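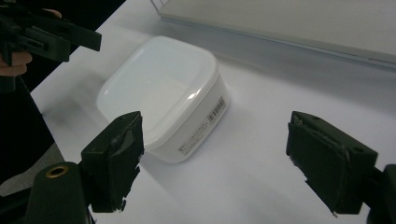
Sarita Thakur reckons it was never a grip problem at all, it was a housekeeping problem, and she told me so before I'd even finished my first slide at the practice run. Fair enough! I'm going to argue with her a bit anyway, so hang on to that thought.

(Let them look at the tape for a moment. Then go.)

So, the fault. We were teaching the Kettunen cell to pick up lidded tubs, and we'd logged 2,788 picks by hand with the grippers. Lovely numbers, everyone pleased. Then in April the cell started dropping tubs. It would close, lift, get partway over to the tray and the tub would slide out the bottom. The controller said "held" every single time, right up until the thing hit the floor.

We lost 5 shifts on it. I blamed the software (sorry, Arow people, I know you're in the room). I had them roll back to the old release, and it dropped tubs on that one too.

PAUSE, drink of water.

What we finally looked at was the padding. Frayed edges, bits peeling, shiny worn patches where the grab should be. A smooth tub with walls that taper toward the base is a rotten thing to hold with that. Squeeze it and it wants to squirt downward. And our check only measured how far the fingers had closed, so a slipping tub and a solid one looked the same colour of green on the screen.

The bit that still bothers me: a dropped tub at Katier landed inside the guarded area and someone reached in for it while the cell was live. No injury. The gate switch had been bypassed for cleaning and left that way.

Changes since then, quickly:
Tape check at the start of every shift, signed.
Slip sensing on the Cerkilport cell, Kettunen next.
Gate bypass needs a key, and the key lives with the supervisor.

Sarita, your turn, tell them why I'm wrong. Mic's on the lectern.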